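The town that kept its night school

Brena, after dark. Lights on in one building, the old Abreu school on the hill, and a line of bikes against the fence. It's 7 p.m. and people are still coming in with wet hair and sandwiches.

Evening classes died out in most places near here. Not this one. Enrollment hit 117 in July, up from 42 the summer before. Bookkeeping fills first, then English, then small engine repair — which has a waiting list nobody wants to talk about.

Ermelinda Simões teaches the bookkeeping. Former payroll clerk, fast talker. "They come tired," she says. "So I start with the hard part, before they get more tired."

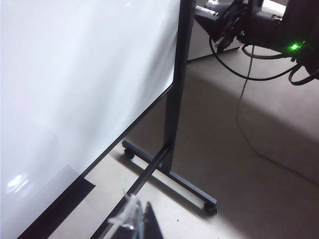
So who pays for it? The students cover part, 70 a term, and the town picks up the rest out of teh library budget.

That could change. Fernanda Cunha, who runs the office, wants a longer term and a second engine class. Would cost another 1000 a month. The council meets on it soon, she's not guessing.

Meanwhile the bus from Jeselen now waits until 9:40, after a petition. Small thing, but people were leaving mid lesson to catch it — Simões included, twice.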